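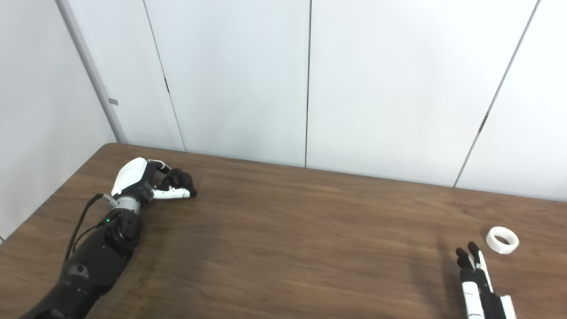 Work table by the paneled wall, with tape.

Kororov Community Workshop
Spring walk-through, April – items and comments

Done by: Noreen Tarar
Started 8:15 a.m., before opening

EXITS AND AISLES
Front door opens fully, closer works: OK
Back door opens fully: NOT OK. Sticks at the bottom corner. It took a shoulder to open it. Plane the edge or rehang.
Exit signs lit: OK
Aisle to back door clear: OK after two boxes of Wullell shelving were moved to the storeroom. They should stay there until the shelving goes up.

FIRE
Extinguishers on hooks, gauges in the green: OK at front and storeroom. The one by the sink reads low. Tagged and taken down, spare hung in its place.
Smoke alarms tested: OK
Oily rag can, lid closes: OK, but it was full. Emptied.
Paper and cardboard kept away from heater: NOT OK. Scrap bin was touching the heater guard. Moved to the other wall.

ELECTRICAL
Outlet covers present: one cracked, left of the sink. Replace before the next open evening.
Cords free of cuts and tape repairs: the orange 100-foot cord has a nick near the plug. Cut off the end and fit a new plug, or throw it out.
Power strips plugged straight into the wall: NOT OK. Two were chained under the Clevo bench again. This was on the fall list too.
Space heater label legible, 2000 watts or under: OK

TABLES, STOOLS AND FLOOR
Tables steady, no splinters on edges: OK
Stools: one loose leg, set aside with a note on it.
Floor mats flat: the mat by the sink curls at one corner. Trip hazard.

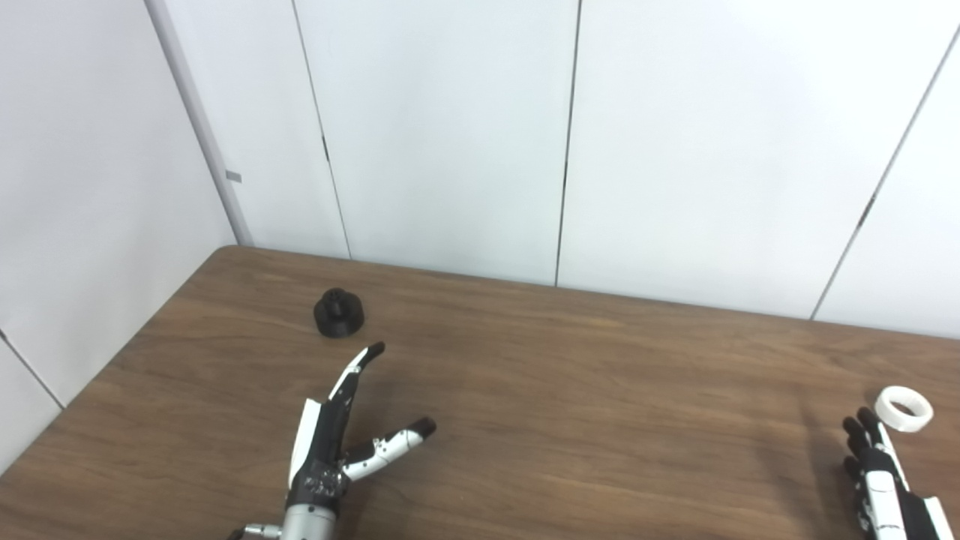 Reply from Kaewsai on the sink mat: I glued that corner down in the winter and it let go within a week. The floor under it is damp every morning. Look at the drain trap before anybody buys a new mat.

Trap checked after this came in. Slow drip at the lower nut. Hand-tightened, bucket underneath, look again next month.

FIRST AID
Kit on the wall and marked: OK
Bandages, gauze, gloves: low on large bandages
Eyewash in date: NOT OK – expired. Order two bottles.
Emergency numbers posted: OK, though the sheet has faded. Reprint in larger type.

STOREROOM
Heavy items on low shelves: OK
Shelf load label, 300 pounds: label present, load looks well under.
Step ladder feet and locks: OK

OPEN ITEMS
Back door, sink extinguisher, outlet cover, orange cord, power strips, stool, mat and drain, eyewash, bandages, phone sheet. Write the date next to each one on the office copy when it is done.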